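Lists > Play Kitchen and Pretend Food > Archive > Messages

Last updated 20 December 2023

Re: Toast and eggs for the breakfast corner

Hello everyone, and Reinaldo especially,

I meant to write back sooner, but the end of the year got hold of me and your message sat in my inbox with a little flag on it. I'm putting your question in again for anyone who missed it the first time:

> From: Reinaldo Teixeira
>
> Dear all, we are putting together a breakfast corner for the children's room at Busodero and I have a small budget for pretend food. Mostly I want toast and fried eggs, because that is what the kids ask to "cook." Do you buy a boxed set or single pieces? And do you set everything out on one big platter or divide it up? Ours always ends up in a heap by lunchtime. I would also love to hear what you put underneath, as our table is white and the plates slide all over it.
>
> Thank you, Reinaldo

What a nice project! I have been fussing over pretend breakfasts for seven years now, first at home for my own two and then at the Vivstead playroom, so you have asked the right person, or at least a person who will go on about it.

On boxed sets or single pieces, I would go for single pieces if your budget can stand it. The boxed set we started with, from Ileck, came with 300 pieces, and over 200 of them were tiny vegetables that lived under the radiator until April. What the children wanted was bread and eggs, and there was very little of either. Now I buy toast by the stack and eggs by the handful and leave the peas to somebody else.

As for dividing it up, yes, please do! I keep to 3 plates, all the same pale blue, and each one gets its own job. The stack of toast goes on the left, one slice goes by itself in the middle as the "customer's" plate, and the fried eggs share the one on the right. Small children seem to understand it right away, and at cleanup time they can see where things belong. The orange yolks look so cheerful against the blue, too.

The grid cloth is my answer to your sliding problem. Ours is white with thin dark lines, and I cut it from the end of a roll I had at home. I like that the pattern is quiet, so the food still stands out – and the older ones have started using the squares to line up their plates, bless them.

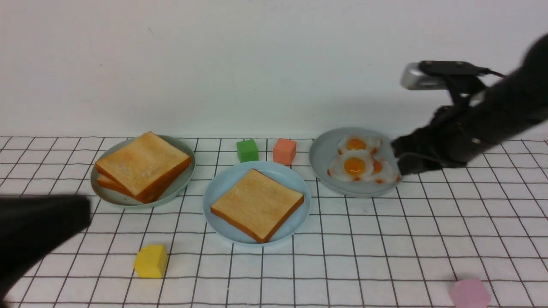 A few odds and ends, while I'm at it

- When you choose eggs, look for ones with frilly browned edges. Mine get picked up far more than the plain flat ones we had before.

- Get toast with a darker crust if you can find it. The old Falcão slices were one color all over and the children kept calling them sponges.

- Put the extras away in a bin with a lid. I used to set out every piece we owned, and that was how we got our own heap by lunchtime.

- I wash everything in the sink with dish soap and let it dry overnight on a towel.

Do tell us how the corner comes along, Reinaldo, and whether you are planning on a teapot. I have opinions on teapots, but they can wait for another message.

Warm wishes to all of you,
Lejla Shehu

7 comments | 3 shares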